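# Open day at the Amell

The Amell opened as a movie house with 213 seats, and it still has all of them, although on open day most were roped off with the kind of ribbon you put on a bicycle for a child. I had booked the early tour, which meant standing in the parking lot with my mask on while a young woman with a clipboard found my name on the second page.

The tour starts in the lobby. Our guide was proud of the carpet, a brown and orange affair that she told us had been woven to match the original. I believe her. It's hard to see why anyone would do it otherwise.

From there you climb to the projection booth, four visitors at a time. The Amell kept its 35 mm projectors when it went digital, and the two of them stand side by side, cleaned and oiled, like retired generals waiting for a phone call. One was threaded up for us with a trailer for a submarine picture. The guide let a boy press the start button, the machine clattered into life, and we all bent to look through the little window at a captain sweating in close-up. He looked better than he does on my television. The sound had been left off, and I can't say the drama suffered.

Next came the print store in the basement, run together with Eskola, the small archive across the street. Their shelves hold 200 titles, mostly regional features and travel shorts, and you can smell vinegar before you reach the door. Vinegar is what old acetate film gives off as it decays. The guide described this process with more relish than I've seen in some horror movies. Several cans were labeled only "Reel 3," and she passed over them quickly.

The day's big attraction was a screening of *Hullotik*, a family drama set at a ferry landing in winter. Eskola has spent years piecing it together. It runs a little over two hours, and for a good part of the first one a father and his two sons wait for a boat. Then the boat comes and they argue about whether to get on. The older son is terrific, all elbows and resentment, and there's a supper scene with hardly a word in it that I would gladly watch again tomorrow. The restored picture is lovely – deep blacks, snow with real texture – right up to a stretch near the end where the missing footage has been replaced by title cards. The cards are written in a livelier style than the script.

Coffee was served outdoors afterward, in paper cups, beside a table of old posters. I bought one for a western I dislike.
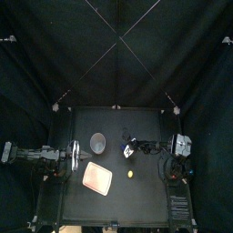 *Skesden, August 12, 2020*

The Amell plans another open day in January, when *Hullotik* will be shown again. Bring a sweater, as the heating is also original, and ask for the left side of the balcony. The right side has a pillar.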